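Quick notes on keeping household money paper straight. Wrote these for my sister, then Modupe Usman wanted a copy, so putting them up.

## Kitchen-table money tips

**One folder for shares, one for everything else.** Brokerage statements, dividend slips, trade confirmations. Not in with the gas bill. I did that for years and it cost me a whole evening every spring.

**Write the purchase date on the front.** Big, in pen. Also what you paid, with the fee. When you sell you'll want both and you will not want to go digging thru old email.

**Dividend slips.** Clip by year. If they get reinvested, keep those too!! Each reinvestment is its own little purchase and has its own cost. People toss them. Don't.

**Index fund paperwork.** Mostly boring, good. Keep the year-end statement, shred the monthly ones once you've checked they match. I keep 2 years of monthlies anyway, habit.

**Passwords.** Not on the fridge. Not on a sticky inside the cabinet door either (Suleiman). A sealed envelope in the lockbox with the account names, and tell one other person where the key is.

## The price-checking problem

Stop looking at the market while you cook. I burned onions over a dip that was gone by dinner. Phone goes in the drawer, alerts off. I look once a month, when I do the bills, 9 in the morning with coffee. Takes 8 minutes if the folder's in order.

What I write down each time:

- total balance
- what I put in
- anything that got paid out
- fees, if any showed up

Thats it. No predictions in the notebook. I used to write "feels high" next to the balance and reading it back later was embarassing.

## Jar money vs. market money

Keep them apart. Boiler, tires, dentist, the roof bit over the porch: savings account. Abimbola Ekwueme down the road had her water heater money in a stock fund and had to sell in a bad week. New heater anyway, just an expensive one.

My rule, steal it or don't: 4 months of regular bills in plain savings before anything extra goes to the fund. Groceries count as a bill. Streaming doesn't, argue with me if you like.

Automatic transfer the day after payday. Small is fine. Raise it when a bill goes away, like when the car's paid off, before you get used to having the cash around.
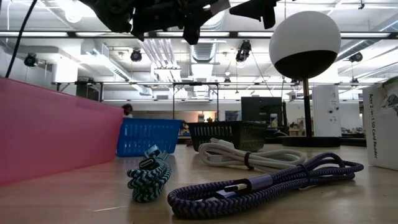 **Do I need to keep paper copies if my broker has everything online?**

Keep the year-end statements and anything showing what you paid. Brokers merge, logins change, old records get hard to pull up. The rest can live online. Download a PDF once a year and put it somewhere that isn't only your laptop.

## Odds and ends

Label the shredder pile. Efe shredded a tax form of mine, I got another but it took a while.

Pencil for estimates, pen for real numbers.

If you switch brokers, check the purchase prices came over with the shares. Do it the first month, while you can still log in to the old account.

Beneficiary names: look at them when you change the smoke alarm batteries.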